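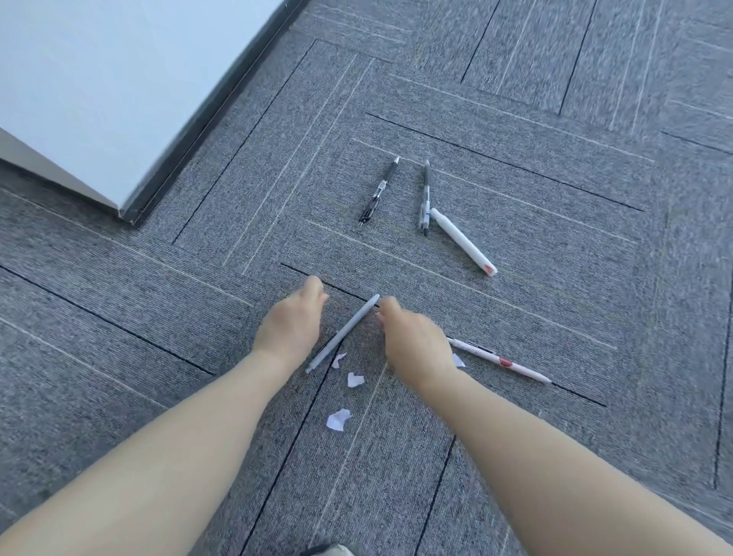
Liste de diffusion de l'atelier partagé
Septembre, 21 h 40
De : Ismail

Bonsoir,

Je réponds au message de ce matin sur le bras trieur, point par point.

> Bonjour à tous,
> J'ai repris le bras Skatell sur l'établi du fond. Le cycle complet passe
> à vide, mais dès qu'il y a des stylos au sol la pince en manque la moitié.
> J'ai deux questions. Faut-il garder la détection par contour ou passer
> aux séquences enregistrées à la main ? Et pourquoi le moteur du poignet
> décroche-t-il quand on descend sous 10 mm ?
> Par ailleurs le dépôt contient deux fichiers d'étalonnage différents,
> je ne sais pas lequel est le bon.

Étalonnage : le bon est celui du dossier « sol ». L'autre date du montage sur table, avec la caméra plus basse, et décale tout vers la droite. Je l'ai déplacé dans « archives » ce soir.

Détection : je suis pour les séquences à la main. Le contour fonctionne sur fond uni. Sur la moquette, les rayures claires des dalles et les joints presque noirs ont la même largeur apparente qu'un corps de stylo, et l'algorithme y voit des objets partout. J'ai essayé de relever le seuil : on perd alors les stylos gris et les corps transparents. Un filtre sur l'orientation des joints n'apporte rien, les dalles n'étant pas toutes posées dans le même sens.

Le jeu actuel comprend 1 533 séquences de ramassage, découpées et relues. Objets : stylos, marqueurs, petits bouts de papier blanc. Le papier reste le point faible. Un morceau déchiré n'a pas d'axe principal, donc l'angle de pince calculé par Clevus est arbitraire. Je propose de forcer l'angle à zéro pour cette classe et de fermer plus lentement.

Deux consignes pour ceux qui enregistrent :
- les deux mains restent dans le champ, dos vers le haut, avant-bras dégagés ;
- on laisse les objets en vrac, y compris quand ils se touchent. Les séquences avec des stylos bien alignés ont été retirées du jeu, elles faussaient l'apprentissage.

Poignet : ce n'est pas mécanique. J'ai démonté le réducteur, il n'y a pas de jeu anormal. Le décrochage vient de la rampe d'accélération. Dans la configuration livrée, la montée se fait en 100 ms, ce qui dépasse le couple disponible bras tendu. En passant à 700 ms, je n'ai plus eu de perte de pas de toute la soirée, y compris en bas de course. Le cycle est plus long, mais pour du tri de stylos cela n'a pas d'importance. La valeur est dans le fichier de configuration, section « axe 5 ». Merci de ne pas la modifier depuis l'interface, qui réécrit le fichier sans les commentaires.

> Autre chose : la carte Lirine chauffe pas mal, est-ce normal ?

Non. Le courant de maintien était réglé au maximum sur tous les axes, même à l'arrêt. Je l'ai réduit de moitié sur les axes 4 à 6. Si elle chauffe encore, vérifier le ventilateur, dont le connecteur tient mal. Il faudrait le ressertir, j'ai la pince mais plus de cosses de la bonne taille.

Reste à faire :
- réentraîner avec l'angle forcé pour le papier ;
- fixer le pied du bras autrement qu'avec des serre-joints ;
- écrire une procédure d'arrêt, le bouton rouge coupe les moteurs et le bras tombe.

Sur ce dernier point, je préférerais un frein sur l'épaule plutôt qu'un ressort de compensation. Si quelqu'un a un frein à manque de courant en 24 V qui traîne dans un tiroir, je suis preneur.

Je lance l'entraînement cette nuit sur la machine du local. Ne pas l'éteindre avant midi, s'il vous plaît.

Ismail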